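Getton path to close for resurfacing in April

The paved path between Getton and the Prurdale playing fields will close for 19 days in April while it is resurfaced, the town of Getton has announced.

Work will start at the Getton end and move toward Prurdale. The contract has gone to Varghese Paving, which also repaired the library parking lot and the sidewalks near the middle school. The town expects the path to reopen in time for the start of the youth baseball season.

The path was last resurfaced in full when the playing fields opened. Since then the town has patched it in places, mostly after hard winters. Residents who answered a town survey last fall put the path near the top of their list of repairs, behind only the street lighting downtown. The survey drew 952 responses.
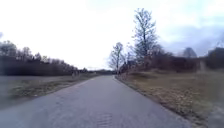
Many of those who responded said they use the path to get to work or school and would like it to be easier to travel by bike, wheelchair or stroller. Others asked for better drainage. Several people who live near the Prurdale end said they now drive to the fields after heavy rain, even though the walk is a short one.

The town said the existing drains will be cleaned out and checked before the new surface goes down. Any that need to be replaced will be dealt with during the closure. The path will stay the same width, and no trees will be removed.

A request for lighting along the full length was turned down on grounds of cost. The town said it may look at the question again when it draws up next year's budget. Some neighbors had objected to the idea, saying that lights would shine into back bedrooms.

While the path is closed, walkers and cyclists will be sent along Jorstead Road. The detour adds 2 miles for people traveling the whole way, and there is no sidewalk on part of it. Temporary signs will go up and the speed limit on that stretch will be lowered until the work is finished.

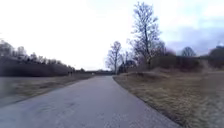
The path between Getton and Prurdale, which is due to be resurfaced in April.

Parents at Prurdale Elementary asked the town to run a shuttle for children who normally walk in from Getton. The town has agreed to pay for a bus on school days. It will leave from the Getton library at 7:40 a.m. and return from the school at 3:15 p.m. There is no charge, but families need to sign up in advance through the school office.

The bus has space for adults with small children if seats are left over. Bikes cannot be taken on board.

Crews will work from 7 a.m. to 5 p.m. The town has asked people not to walk on the grass next to the path during the closure, as trucks and rollers will be using both ends to turn. Dog owners are being pointed to the loop trail behind the Jorstead ball courts, which will stay open throughout.

The Getton farmers market, which usually sets up beside the entrance to the path, will move to the town hall parking lot for 2 weekends. Market hours will not change. Vendors have been told where their new spaces are, and customers can park behind the fire station. 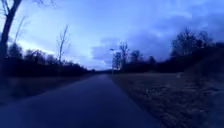 Bad weather could push the finish date back. New asphalt cannot be laid in heavy rain or when the ground is too cold, and the town has set aside extra days in case they are needed. If the work runs over, the school bus will keep running until the path is open again.

Once the new surface is down, the edges will be filled with topsoil and seeded. That part of the job can be done with the path open - though walkers may find short sections narrowed by cones.

Plans for the work are on display in the lobby of Getton Town Hall and at the library. Questions about access for homes that back onto the path should go to the public works desk, which is open on weekdays until 4:30 p.m.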